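May 4, 2026
By Maeve Doherty

Well, they've done it again! Iltthorpe made it eight wins on the bounce on Saturday night with a 4-2 victory away to Gimmont, and I've hardly got a voice left to tell you about it. I'd gone up on the supporters' coach expecting very little, if I'm truthful, as we hadn't won in that building since before I had this column, and our record there makes grim reading.

It started badly too. Gimmont scored with their first proper attack, a scrappy goal that went in off somebody's skate, and for ten minutes we couldn't get the puck out of our own end. I had my scarf over my face for most of it. Then Nahuel Olivares picked up a loose pass at the blue line, went past two defenders as if they'd stopped for a chat, and tucked it under the bar. 1-1, and the away corner went daft.
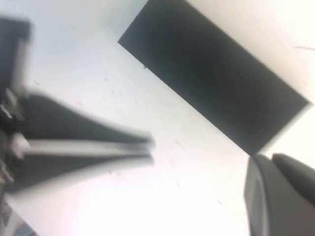
After that we were the better side by a mile. Colm Ó Briain put us ahead on the power play early in the second period (a lovely low shot, he doesn't get enough credit for those) and Olivares got his second before the break. Gimmont pulled one back in the third with a slap shot that I don't think anyone in the rink saw, me included, and I'll admit the last few minutes were horrible. We took two penalties, one of them very soft, and spent what felt like a fortnight camped in front of our own net.

Catríona Hennessy had the team out blocking everything. She's been head coach since January and the difference in how we defend a lead is plain as day. Last autumn we'd have lost that one, no question. Ó Briain finally settled it with an empty-net goal from behind the halfway line, and I hugged a man I'd never met.

"We were second best for the first ten minutes and I told them so," Hennessy said afterwards. "They sorted it out themselves. I'm pleased, but I want a better start next time."

The attendance was given as 624, and 60 of those had come up from our end, which is cracking for a late face-off and a long drive home. If you were on the coach, thank you for the crisps.

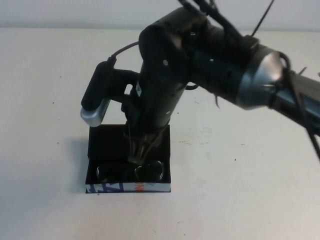
A black robotic arm over a small black box.

The win puts us top of the table, a point clear of Keane, who have a game in hand and come to our place next. They've got the meanest defence in the league and they beat us 3-0 back in the autumn, so I'm not getting carried away (I am a bit). The club is hoping for a gate of 1000, and the bar will be open early.

On the injury front, Róisín Ó Conaill went off in the second period holding her wrist and didn't come back. She was walking about cheerfully enough by the coach, but the club won't say more until she's been looked at. With 13 goals to her name this season she'd be a big miss against Keane, so fingers crossed.

Tickets are on sale at the rink office and at the Wundora café across the road. Get yours early if you want to sit down, and I'll see you there.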